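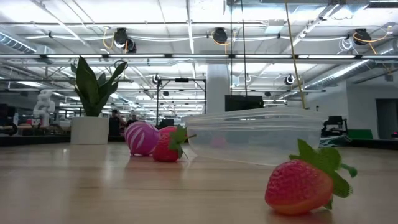
White haze on a clear-coated table after cleaning: finish damage or residue?

4 min read
Last updated 24 March 2023
Print | E-mail

I have a light wood dining table with a clear factory finish. The maker is Fikwood, the model is the Womdale. The care sheet says "sealed surface, wipe with a damp cloth" and does not say what the sealer is. The table gets daily use for meals, homework and crafts, and it is wiped down every evening.

Since January the surface has had a cloudy look when light hits it at a low angle. It is not in rings or spots. It covers most of the top, with streaks running in the direction I wipe, and it is worst at the end where we sit most. A fingernail dragged across it leaves a faint line, but the line disappears if I rub it with my thumb. The surface feels slightly grabby. A sheet of paper left on it overnight does not stick.

Cleaning products used so far:
- dish soap and water, most days
- a spray polish called Dornolura, once a week, for the past year
- white vinegar and water, twice, to try to remove the haze. It looked better while damp and came back the same when dry.

Indoor humidity was 21 percent for a good part of the winter according to the thermostat. I don't know if that matters.

I would like to know whether the finish itself has failed and needs to be stripped, or whether there is something on top of it. I have a random orbit sander but would prefer not to use it on a veneer top. The table is 2 years old and out of warranty.

3 answers

Answer 1 (accepted)

The description points to residue. A finish that has gone cloudy from moisture does so inside the film, and a fingernail will not mark it. A mark that can be drawn and then rubbed out with a thumb is in a soft layer sitting on the surface. Streaks that follow the wiping direction are consistent with that.

Many spray polishes contain silicone oil or a wax emulsion. Applied weekly without being taken off, they build up, and soap that is not rinsed mixes into the layer. Check the label on yours. Vinegar is a poor choice for this because it dissolves neither wax nor silicone to any useful degree. It looked better damp for the same reason any scuffed surface does: liquid fills the small irregularities and reduces scatter.

Humidity at that level can open joints and check veneer. It does not haze a cured finish.

Test first, on the underside of the overhang if it was finished with the same material, or otherwise on a corner of the top.

1. Wipe a small area with odorless mineral spirits on a white cotton cloth. Use firm pressure and turn the cloth often.
2. Let it flash off completely. Look at it from a low angle.
3. If the area is clear and the cloth is gray or yellow, you have your answer.
4. If nothing changes, put one drop of denatured alcohol in a place that doesn't show and leave it for a few seconds. Shellac will soften right away. Lacquer may soften a little. Cured polyurethane and conversion varnish will not react. You need to know this before trying anything stronger.

Assuming step 3 is positive, do the entire top in sections, with two passes on each. Change cloths when they load up. Open the windows, keep flames out of the room, and hang the used cloths flat outdoors until dry before throwing them away. Follow with a very weak dish soap solution, a few drops in a quart of warm water, then plain water, then a dry cloth.

After that, stop using the polish. A film finish gets no benefit from it. The wood is sealed and cannot absorb anything from the top.

Do not sand. Factory veneer is thin and a random orbit sander can go through it at an edge in seconds.

Comments on this answer:

> Original poster: The label lists dimethicone and paraffin. Tested the underside and one corner. Cloth came away yellow-gray and the corner is clear. The alcohol drop did nothing. Will do the rest over the weekend.

> If there is silicone on it, make a note of that somewhere. Any future refinish will fisheye unless the surface is cleaned very thoroughly or sealed with dewaxed shellac first.

> Original poster: Finished. I used 17 cloths, cut from old T-shirts. The end where we sit needed a third pass. There are fine scratches I couldn't see before but the haze is gone.

Answer 2

Just wax over it. I have the same problem on an oak desk and a coat of paste wax hides it for months. Buff with a soft brush.

Comments on this answer:

> This adds another layer to the one that is causing the trouble. It will look fine until the first hot mug.

Answer 3

Agree with the accepted answer on cause. On the fine scratches: those are normal in a clear finish that gets wiped daily, and the polish was filling them. If they bother you, a fine gray nonwoven pad used very lightly with the grain will even out the sheen, but it will also take a gloss surface down toward satin, and you would have to do the full top to make it match. A plastic polishing compound on a foam pad goes the other way and brings the gloss up. Try either one on the corner you already tested.

Also check what is in your dishcloth. I worked in a furniture repair shop (Zieliński, closed now) and a fair number of the hazy tops that came in had been wiped with cloths washed in fabric softener. It leaves a film that looks very similar. Wash the table cloths separately without it.

For daily cleaning use a damp microfiber cloth with water only, then dry. Add soap when there is grease.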